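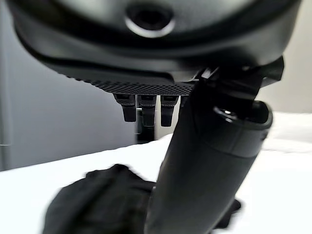 Close view of a black housing with a silver-rimmed opening. Photo: Pevevine

Filed under: Travel & Places > Island Guides

Pevevine to Publish First Full English Guide to Plavosano

PLELSTEAD, January. Travel publisher Pevevine will release a full-length English guide to the island of Plavosano this month. Earlier English coverage of the island was limited to short chapters in regional guides, most of them covering the harbor town and the ferry and little else.

The guide was written by Muireann Hegarty and Phong Cù, with maps by Janka Polák. It covers the whole island, including the dry western plateau and the villages along the Illés, the only river on Plavosano that runs all year. It has 54 walking routes. Each one was walked by at least one of the authors, and the starting points can all be reached by public bus.

"The island is small on a map and slow on the ground," said Hegarty. "The road goes around the mountain, so two villages that look like neighbors can be half a day apart by bus. We wanted the book to be clear about that before people book rooms."

The book is divided into 4 parts: the harbor and the south coast, the Illés valley, the plateau, and the northern cliffs. Each part opens with a short history and a page on local food, followed by bus notes, places to stay, and the walks. Prices are left out of the printed text and listed on the publisher's website, where they can be changed when the ferry company and the guesthouses change them.

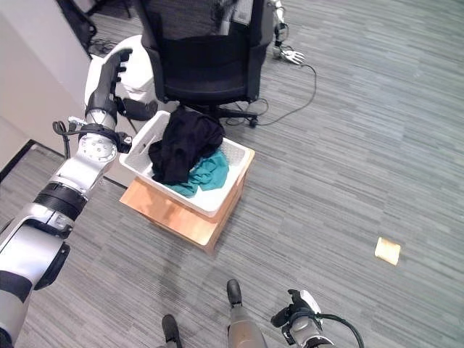
Can visitors see the island without a car?
Most of it can be reached by bus or on foot, but the northern cliffs have no bus service in winter, and travelers going there will need a taxi from the harbor.

Plavosano's climate changes a good deal over a short distance. The south coast is mild and gets little rain, while clouds often sit on the mountain into the afternoon. The valley is green for most of the year and grows pears, beans, and a small amount of wine grapes. On the plateau there are few trees and almost no surface water, and the guide marks the places where walkers can fill a bottle.

A chapter on language was added late in the project. Islanders speak a dialect with many words borrowed from sailors, and the book lists over 30 of them with a guide to pronunciation. Nahom Adugna, who edited the chapter, collected the words from bus drivers, shopkeepers, and the staff of the harbor museum. 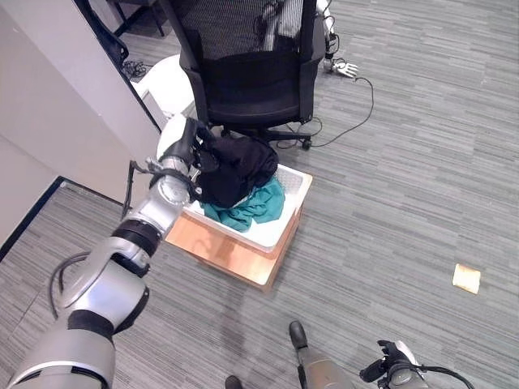
Maps and Route Notes

Polák drew the maps at a single scale, so distances in one part of the book can be compared with distances in another. Contour lines are printed in brown and bus stops in red. Routes that cross grazing land are marked, and gates that should be kept closed are named in the text.

"Some paths on the older maps have been gone for years," said Polák. "I took those off. A few that people use every day had never been drawn at all, and now they are."

The plateau section needed the most work. Much of the land there is open, and paths are shown by low stone piles that can be hard to find in fog.

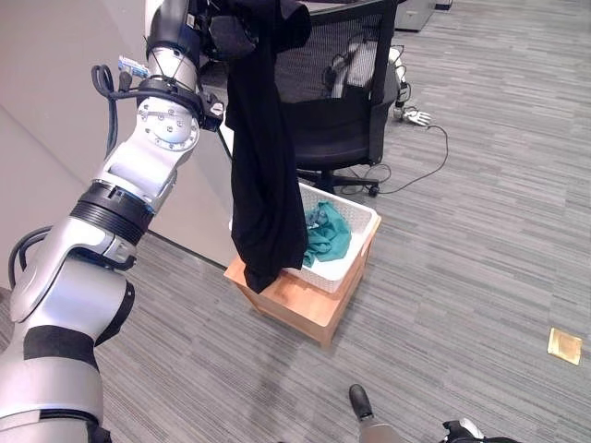

For that reason the plateau routes give compass bearings as well as landmarks, and the longer ones include a way back to the road from the midway point.

Chenxi Du, publishing manager at Pevevine, said the company plans to update the guide after two summers. Readers can send in corrections through the form on the publisher's website.

The guide will be sold in bookstores and directly by Pevevine. Review copies and sample pages are available from the press office in Plelstead. Requests to speak with the authors should go to Chenxi Du at the same office.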